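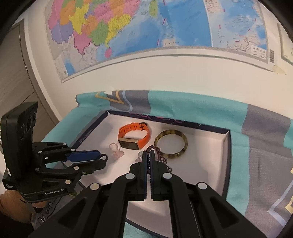 Pad fault halts hand-held gripper work at Fosadstead

Home News Projects Safety Notices Contact

Search this site Enter keyword Go

Work with hand-held grippers at the Fosadstead site was stopped on Saturday after a finger pad came away from its backing during a sorting task. There were no injuries. The task uses small personal items in a shallow tray, among them a beaded bracelet, a bangle and a fitness band with an orange strap.

The operator reported that the gripper would close but no longer held thin items. An inspection found that the adhesive under one pad had failed along its inner edge. The pad had moved forward on the finger and left a strip of bare metal facing the gap. Strands of beads could pass into this strip and jam there when the fingers closed.

All grippers on site were then checked. Of the 50 in use, 6 showed the same lifting, in each case on pads fitted in August from a single batch supplied by Drollow. Pads from earlier batches were sound. The batch has been set aside and Drollow has been asked for its curing records.

A second matter came up during the checks. With a pad out of place, the position reading no longer matches the real gap between the fingers. The recording software, Tejada, takes that reading as correct and gives no warning. As a result, 487 recordings made with the affected grippers have been marked as doubtful and will be kept out of use until the gap has been measured again.

Operators at Fosadstead and Wilham must now press each pad by hand before a session and close the gripper on a test strip. A gripper that lets the strip slip is to be tagged and handed in. Fingers are to be kept clear of the linkage during the test.

Work at Wilham was not affected. Fosadstead will restart once replacement pads have been fitted and left to cure for seven days.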